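Muvent Notes

Home | Projects | Bench | Archive | Contact

The belt feeder that would not stop humming

13 January 2021

Print | E-mail this

I promised a few of you I'd write up the feeder drive, and then the holidays got in the way, so here we go (get a coffee, it's a long one).

Some background first. The feeder is a short belt that pulls plastic blanks off a stack and hands them to the next station. It was built a good while before I came along, by a shop called Plastport, and whoever wired it did a really tidy job. Ferrules on everything! Labels you can still read! The motor is a plain old stepper on a 2:1 toothed belt reduction, driven by a chopper drive that was probably a decent one in its day. It starts, it stops, it goes where it's told. It also hums, and at one particular speed the hum turns into a howl that you can feel through the floor in the next room.

That speed was 154 rpm at the motor. Go to 140 and it was fine. Go to 170 and it was fine again. Sit right on 154 and the whole side panel sang along. And of course the speed the line wanted, with the blanks we run the most of, was 154. The old fix was a note taped inside the cabinet door that said "don't run at setting 7," and everybody had been running at settings 6 and 8 for years and just living with it.

I like a resonance problem, I'll admit it. So I took this one on as my own little project in the evenings.

First thing I tried was the cheap stuff. I tightened the belt, which moved the howl up a hair. I loosened it, which moved the howl down a hair and made the positioning worse. I put a rubber pad under the motor mount, which made it quieter in the room and did nothing at all for the vibration on the belt. I even tried one of those clamp-on dampers for the back shaft, the kind with a loose steel ring inside, and that did help quite a bit until I closed the guard and found out it didn't fit. Back in the drawer it went.

Then I went after the drive settings. The old chopper could do half steps and nothing finer. Half stepping at low speed is a series of little kicks, and if those kicks line up with whatever the belt and the rotor want to do on their own, you get exactly what I had. Microstepping smooths out the kicks a lot, but it doesn't make the resonance go away. It just stops feeding it so hard. I borrowed a newer microstepping drive from the bench and ran it for an afternoon and the howl dropped to a grumble. Nice, but I wanted it gone.

That's when Paora Goodwin talked me into closing the loop. I'd been resisting, partly because a closed-loop retrofit sounded like a lot of money for one feeder, and partly because I didn't want to hang an encoder on a shaft with that little room behind it. Paora pointed out that there are steppers now with the encoder already in the back cap, and the whole thing is barely longer than the motor I was taking out. We settled on a Tudose motor and the Urkelis drive to go with it, mostly on the strength of the Urkelis having a proper velocity loop with a notch filter you can place by hand. I'm a sucker for a notch filter.

The swap itself took one evening. Same flange, same shaft diameter, and the pulley slid straight over. The only annoying part was the cable, which comes out the side where the old one came out the back, so I had to drill a new hole in the bracket and hunt down a grommet. I spent longer looking for the grommet than I did drilling.

Tuning was the fun bit. I left the filter off at first and brought the velocity gain up slowly until the motor started to sing, then backed it down by a third. I always do it in that order. If you start with the filters on, you end up tuning around your own filters and you never find out what the mechanics are doing. Then I swept the speed from zero up to 300 and logged the following error the whole way, and there it was, a fat bump right where I expected it, and a second smaller one higher up that I hadn't known about at all. The bigger one got the notch. I made it narrow to begin with and then had to widen it, as the peak wanders a bit depending on how many blanks are sitting on the belt.
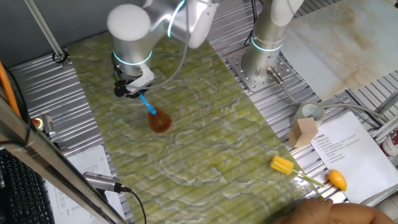

Two arms at the bench, blue-handled tool in the gripper.

After that came the acceleration ramps. The old setup used a straight trapezoid, so it slammed into full acceleration and slammed out of it again. I changed to an S-curve with 60 milliseconds of rounding at each end. You'd think that would cost you cycle time, and it does, a tiny bit, but I got it all back by raising the top acceleration, which the old motor would never have put up with. It would have dropped steps and left the blanks short.

I let it run 2870 cycles with the logging on before I signed off on it. Worst following error was well inside what the next station cares about, and the motor was running cooler too, now that it only pulls the current it needs. The old one sat there at full holding current all day long and you could've kept your lunch warm on it.

And the howl? Gone at 154. There's still a faint whir when the belt's empty, and I can hear the second bump if I put my ear up to the panel and go looking for it. I might put a second notch on that one when it gets warmer, maybe in April, or I might leave it alone. I took the note off the inside of the door, though. It's on my corkboard now.

A couple of things I'd do differently. I'd do the speed sweep on the old motor before pulling it out, so I'd have a real before-and-after plot to show you. I only have my hand-written speeds and a shaky recording of the noise. And I'd order the cable a foot longer. It reaches, but it reaches the way a phone charger reaches when the outlet's behind the couch.

If you've got the same drive and want my parameter file, leave a comment and I'll send it over, but please don't just load it and hit run. The gains are for my belt and my load and they'll probably scream on yours! Start with the filters off and work your way up.

Next post will be about the brake on the lift axis, which clunks. I have theories.

5 comments | 12 shares

Older post | Newer post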